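Cleaning Cloths: Your Questions, My Answers

I get the same handful of questions about green scrubbing cloths every time I post about dishes, so I've put them all in one place. Last updated 8/6/26.

Will a scrubbing cloth scratch my stainless steel bowls?
It can! The fuzzy kind is usually gentle, but I always try a new one on the underside of a bowl first. If you love a mirror shine, go easy on the bottom, where every little mark shows up.

How do you wash yours?
By hand, in a bowl, with hot water and a squirt of dish soap. I let it soak (I'm not patient, so 3 minutes is my limit), squeeze it, rinse it and hang it over the faucet.

Can it go in the washing machine?
Mine do, with the kitchen towels. Skip the fabric softener, it makes them slide around on grease instead of grabbing it.

The edge is coming apart. Time to toss it?
Nope! A few loose threads are no big deal. Snip them off and keep going. I only give up on a cloth when it stays smelly after a wash, and then it moves to the garage for bike chains.

Do you cut them up?
All the time. Half a cloth is plenty for mugs and much easier to wring out.
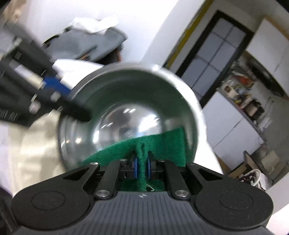
Chaimae Shawky wrote in to say she adds a spoonful of baking soda to the soak and leaves it overnight, and that hers stopped smelling after the first try.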